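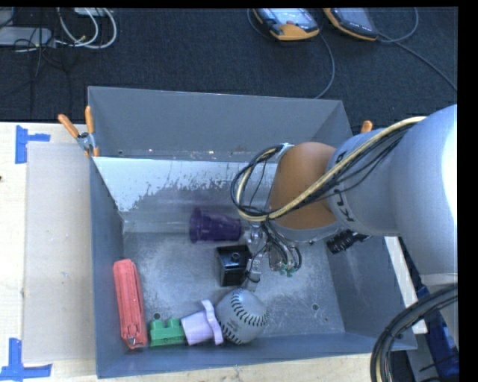 Vurnstead Community Help > Storage and Workshop > Metal containers

Worn finish inside a gray metal bin: strip, recoat or leave it?

posted by flatbar_sorting, 29th November

I have a large rectangular open-top metal bin, sold under the Evholm name, which is used for mixed small items. The contents change. At present they include a baseball, a green block and a black box, so there is a mix of hard corners and round things that roll. Items are dropped in from a low height and slid across the floor to get at the ones behind.

Condition is as follows. The inside of the far wall has a pale, whitish finish. Along its lower boundary the finish is worn or scraped away in a ragged line, and darker metal shows underneath, gray with a slight violet cast. The floor is dull gray and covered with fine scratches and scuffs, plus some lighter cloudy patches. There are two small round holes in the floor. I have found no use for them and I don't know whether they are drains or mounting points.

What I need to know:

Is the whitish layer paint, powder coat or some form of oxidation, and how do I tell without sending a sample anywhere?

Does the exposed metal need treatment if the bin stays indoors in a dry room?

Are the cloudy patches on the floor a problem, or are they the same thing as the scratches?

Should the holes be plugged?

A replacement costs 105 dollars before shipping. I would like to spend well under that. Appearance is of no interest to me. I do care about flakes of finish getting onto the contents, and about light-colored items picking up gray marks, which has started to happen with the baseball.

---

quintanilla_sheetmetal

Start by identifying the layer, as the rest depends on it. Three checks, all on a spot near the ragged boundary.

Fingernail or plastic scraper. Paint with poor adhesion lifts as a flake or a curl. Powder coat tends to chip in thicker pieces with a clean broken edge. Oxidation does neither and comes off as dust, if it comes off at all.

Solvent. Put a little acetone on a white cotton rag and hold it on the spot for a minute, with the window open and nitrile gloves on. Most air-dried paints soften and transfer color. A cured powder coat may dull slightly but usually stays hard. Oxide does not react.

Magnet. If it sticks, the metal is steel of some kind. If it does not, the bin is most likely aluminum, although some stainless grades also give a weak or no response. A dark violet-gray cast could be mill scale, a phosphate pretreatment or an old primer. I would not try to choose between those by eye.

Exposed metal. Aluminum or stainless in a dry room can be left alone. Bare plain steel in a dry room will hold for a long time but will rust from fingerprints and from anything put away damp. If it is steel, wipe it with a dry-film wax. Do not use oil, which will transfer to the contents and hold dirt.

Cloudy patches. Wipe one with a damp cloth and let it dry. If it disappears and does not return, it was residue from a cleaner or from something stored there. If it returns as the surface dries, the surface itself has changed texture. Densely packed fine scratches scatter light and look paler than the metal around them. On galvanized sheet, a pale bloom can also be white rust, which feels powdery. Light burnishing with a nylon pad removes the powder. Do not use steel wool on aluminum or zinc, as fragments stay behind and rust.

Gray marks on the baseball are metal or oxide rubbed off by the leather. Recoating the walls will not change that. The floor is the source. Clean it with mild detergent, rinse, dry, and put down a liner.

Flakes. Scrape the ragged boundary back until nothing more lifts, then feather it with 220 grit. Vacuum the dust. If the finish is old enough to be a lead concern, use a lead test swab before any sanding, and stop if it is positive. You can stop at this stage with no new coating at all. A stable edge sheds nothing.

If you do recoat, degrease first, scuff the whole inner wall and not only the bare band, use a primer rated for the metal you identified, and apply 3 thin coats. Leave the bin empty for a week. Paint that is dry to the touch will still take an imprint from a hard corner.

---

flatbar_sorting

Thanks. Acetone did nothing apart from slight dulling, and the material at the edge breaks off in small hard chips. I take that as powder coat. The cloudy patches stayed after wiping and drying and have no powder on them, so I am treating them as fine scratching.

I will scrape and feather the boundary and leave the wall unpainted. Which liner? The inside floor length is 463 mm less than the shelf it stands on, so there is no room to go up a size in the tray-type liners.

---

brusano_returns

just paint it. rattle can, two coats, done. I did mine in an afternoon and it was fine until the bottom scratched again

---

evholm_secondhand

Paint on the floor of a bin that has things slid over it will be gone again within a season, so I disagree with the post above for that surface. It is acceptable on the walls.

For the liner, use closed-cell polyethylene foam sheet, 12 mm if you can spare the depth and thinner if you can't. Cut it slightly oversize and press it in, no adhesive. Avoid cheap black rubber matting. Many of those contain carbon black and plasticizer that will mark a light-colored ball worse than the metal does. PVC drawer liner has a similar plasticizer problem with painted or varnished items over long contact.

Soft foam will dent under a block with sharp edges. If that bothers you, put a thin sheet of natural HDPE on top of it. Round items roll more on HDPE than on bare foam, so it is a trade.

On the holes: I can't say what they were meant for. Leave them open unless small parts are falling through. Any water that gets in needs a way out, and a liner over a plugged hole will hold moisture against the metal. Run a fingertip around both for burrs and take off anything sharp with a countersink bit turned by hand. If you must close them, use snap-in nylon hole plugs, sized to the hole with calipers, and fit them from the inside. They come out again with a flat screwdriver from underneath. Punch matching holes in the foam if you keep them open.

Lift the liner every month or so and vacuum under it. Grit trapped there does the same work on the floor as the contents did.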